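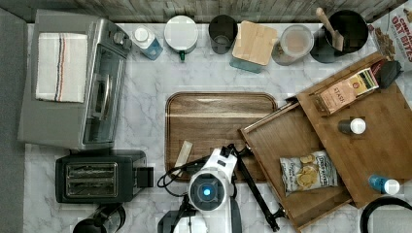
A reader wrote in after my last post to say a kitchen counter should have nothing on it except a kettle, and that everything else is laziness. I read that twice over breakfast and thought about it most of the morning.

I don't agree, but I see the point. When we moved to Ploltstead in June I had the same idea. I put it all in cabinets: toaster, canisters, cereal, pots. It lasted 5 days. Every breakfast meant opening and closing doors, and by the end of it things were back out anyway, only in worse places.

What I do now is keep a row along the back. Canisters, a cup, the cereal, and the pot with its wooden spatula go against the backsplash. The toaster oven has the left corner, with the toaster in front of it and the kettle after that. All the hot things are on one side, so I know which side to keep clear of paper and bags.

The middle is for the wooden tray. I bought it from Stondora, secondhand, for 900 yen when I was still living over there, and it has come through two moves. I like having a tray on the counter. Small stuff ends up on it or near it, and when I need the space I pick up the whole thing and move it to the table. It also has a raised rim, so a rolling egg stops before it gets to the floor.

The folded towel lives on top of the toaster oven when the oven is off and cold. Before I turn it on, the towel goes on the hook by the door. I have forgotten once and would not like to do it again.

Drawers are the part I still haven't worked out. I bought Jinen dividers for mine and they are 43 millimeters tall, which is too tall for the shallow drawer and too short to be much use in the deep one. They are in a box in the hall. If anyone local wants them, let me know.

Wiping down takes longer with a row at the back, I'll give the reader that. I slide everything forward in the evening, wipe behind it, and slide it back. I timed it at 60 seconds, not counting the crumbs under the toaster, which I do when I remember.

Next I want to move the cereal somewhere else. The boxes are tall and they get in the way of the outlet.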